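Review: the Pakmont two-arm bench kit from Dendier

Filed under: Kit we've tried
By Ariel Dumlao

I have wanted to try the Pakmont ever since Dendier put out the first brochure, so when our loan unit finally came through in February I cleared my diary and hardly looked up for the next six weeks. I'm writing this with the return crate still unpacked, partly out of laziness and partly in the hope that they'll forget to ask for it.

A quick word on what I was after. I teach an evening course in practical robotics, fifteen people at most, mixed ages, and I've been making do with single desktop arms for years. They're fine for drawing shapes and stacking cups. They are hopeless for anything where one hand needs to hold while the other one works, and that covers most of what people want a robot to do. The Pakmont gives you a pair of arms on a shared body, with a gripper on each, and the software treats them as a pair from the start.

Getting it going

Dendier quote 49 minutes from crate to first movement. I thought that was a funny number to print, and then I came in only slightly over, with a tea break. The arms arrive already fixed to the body, which saves a lot of swearing. You plug in power and network, run the joint check, and then teach it where the table is by touching three points with the left gripper. The touching is done by hand – you press the button on the wrist, the arm goes slack and you lead it where you want it. It's a lovely feeling. Everyone who came past wanted a go.

The printed guide is good up to this point and then gets thin. The section on matching the two arms to each other is half a page, and it needs to be four. I wrote to support on a Friday afternoon expecting to hear nothing until the next week and had a proper answer within the hour, with a corrected settings file attached. Full marks for that. They should still rewrite the half page.

The arms

They're quicker than I expected and much quieter. You can hold a conversation across the bench at normal volume while both are moving, which matters a great deal in a classroom. There's a low hum at rest and a slightly higher one under load, and after a day or two I'd stopped hearing either.

Reach is generous. With the body close up to the table, both arms cover the middle comfortably and overlap by enough to pass things across. The far corners are another matter. The elbow ends up nearly straight and the movement goes a bit wobbly, so I'd keep your work in the front two thirds.

My main grumble is the gripper cable. It stands off in a loop, and if you turn the wrist a long way round it can brush against the arm. I never had it snag, but I found myself planning moves to avoid it, and on a kit at this level I'd like to see it tucked inside. Wieczorek manage it on their single arm, so it can be done.

The grippers

This is where I got really keen. The standard jaws close gently, and you can set the force with a slider and watch the reading change as they meet something. I set ours at 30 per cent for small hard things and left it there for most of the loan. The narrow tips are good for picking out one piece when there are others near it. They're less happy with anything floppy or very smooth – a sheet of paper lying flat beat me completely, and I did try (for most of an evening, if you must know).

A pair of soft tips is sold separately. I borrowed a set and they help a lot with fruit and fabric. I do think they ought to be in the crate.

Block work

Most of my testing was done with toy building blocks, the kind with studs on top. They're cheap and bright, everyone knows how they should fit, and they show up sloppy positioning straight away. If you're a millimetre or two off, the studs don't line up and the top block just sits there at a tilt looking smug.

My exercise goes like this. Both arms work at once, one on each side of the row. The left picks up its block and holds it, the right goes for the one at its own end, and then they take turns at the block in the middle. You can record the whole thing by leading the arms through it, then tidy up the points on screen afterwards. I had a usable version on my second evening. The turn-taking is handled by a simple wait marker which you drop into either arm's list of moves, and it's the best piece of design in the whole product. My students understood it at once, including the two who had never written a line of code.

Pressing the blocks together is harder. You need one arm to steady and one to push, with the force turned up for the last little bit, and the default settings are too timid. Once I'd raised the limit it went nicely.

Software

It runs in the browser and it's mostly a pleasure. Big buttons, plain labels, and an undo that works on taught positions too. The preview of the arms is smooth even on our elderly laptops. I'd like folders for saved routines, as mine are now one very long list with names like "blocks new new 2". The export format is open, and a friend who uses Grunlow's planning software had my routines loaded into it with very little fuss.

Who should get one

If you teach, or you're in a small workshop and want to try out two-handed jobs before spending serious money, I'd put this top of the list. If you only need to move things from one spot to another, a single arm will do it for far less and take up half the bench. Buy the soft tips either way, and leave yourself a free evening for matching the arms.

I've already put in the request for our own unit. The loan one is still busy in the meantime, halfway through the block exercise, left gripper on the yellow and the right one open beside the red.

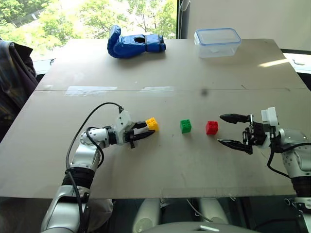

What's in the crate

Body with both arms fitted
Two standard grippers with narrow tips
Power lead and network cable
Printed guide
Soft tips sold separately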